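Usamos cookies propias y de terceros para mejorar tu experiencia. Aceptar todas | Configurar

Llevo 5 semanas con la suscripción de Stallico, la de "cocina sin pensar", y me piden que cuente. Abro hilo. Aviso de que entré desconfiando y salgo peor.

Primero, para quien no lo conozca: pagas una cuota, te mandan un menú semanal y una lista de la compra cerrada. La promesa es que dejas de tirar comida. En la portada pone que sus usuarios tiran un 84 % menos. Menos que quién, no lo pone.

He buscado el estudio. Hay un enlace que lleva a una página de Ilalitz, que es una consultora de marca. La página tiene un gráfico sin eje vertical y un formulario para que te llame un comercial. El estudio, como tal, no lo he encontrado. Si alguien lo tiene, que lo cuelgue y rectifico encantada.

Escribí a atención al cliente para preguntar cómo se mide lo que tira la gente en su casa. Me contestaron que "a través de la percepción declarada". Traducido: preguntan a quien ya ha pagado si cree que tira menos. Yo también declaro que voy al gimnasio.

Vamos al menú. La primera semana pedía medio manojo de cilantro el lunes. El otro medio no volvía a salir. ¿Dónde se supone que va el otro medio? En mi barrio no venden el cilantro partido por la mitad, y en el mercado de Kokedgate, que es donde compro, menos todavía.

Lo mismo con la nata, con el apio y con una lata de leche de coco de la que usas tres cucharadas. Si de verdad el objetivo fuera no tirar, el sistema arrastraría los restos a la receta siguiente. Mi abuela lo hacía de cabeza y sin cuota mensual. 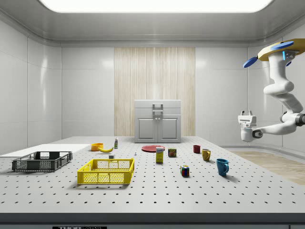
Varios me estáis diciendo en respuestas que soy injusta, que el problema son los envases del supermercado y que ninguna aplicación puede arreglar eso. De acuerdo a medias. No lo puede arreglar, pero sí puede tenerlo en cuenta, y sobre todo puede no vender que lo ha arreglado.

Sigo. La función estrella es el "semáforo de frescura". Tú apuntas el día en que compras cada cosa y te avisa cuando se va a estropear. A los plátanos les da 7 días, estén como estén cuando los compras. A unos verdes como una piedra y a unos ya con pecas, el mismo plazo.

Y ese es el fallo de fondo, creo yo. Sustituye mirar y oler por una fecha inventada. He estado a punto de tirar un yogur perfectamente comestible porque el móvil me lo puso en rojo. O sea, la herramienta para no tirar comida empujándome a tirar comida.

Ojo, que el aviso en rojo viene con un botón de "reponer". Pulsas y te añade el producto a la lista de la tienda asociada, que es Phan. Qué casualidad tan grande que la aplicación que te ayuda a comprar menos tenga un acuerdo con un sitio que vende comida.

Me preguntan por el dinero. Comparé mis tiques con los de los meses anteriores y en total he gastado 310 euros en comida durante la prueba. Más que antes, y eso sin sumar la cuota. Puede ser por los precios, puede ser por los ingredientes raros. No voy a sacar una conclusión de un caso, que es justo lo que critico.

Lo que sí me ha servido, para que no se diga: el apartado de congelación está bien. Te explica qué aguanta y qué no, cómo porcionar el caldo, que el pan se congela cortado. Todo eso está gratis en cualquier biblioteca y en cualquier madre, pero está bien redactado.

También reconozco que planificar ayuda. Si te sientas un rato a pensar qué vas a comer, compras mejor. Mi duda es si hace falta Stallico para eso o basta con un papel en la nevera. Sospecho que buena parte del efecto, si existe, viene de prestar atención.

Para darse de baja, por cierto: menú, perfil, plan, gestionar, "pausar" (que no es la baja), ayuda, otros motivos, y ahí por fin. Por el camino te ofrecen dos meses a mitad de precio. Si el producto ahorrase tanto, no haría falta esconder la puerta.

Edito porque insistís: no, no me ha pagado nadie de la competencia. Me ha salido todo de mi bolsillo, cilantro incluido.

Desde mayo apunto en una libreta lo que va a la basura, con la fecha y el motivo. Cuando tenga unos meses de datos los pongo aquí, aunque me dejen mal. De momento gana el pan duro por goleada, seguido de las bolsas de ensalada.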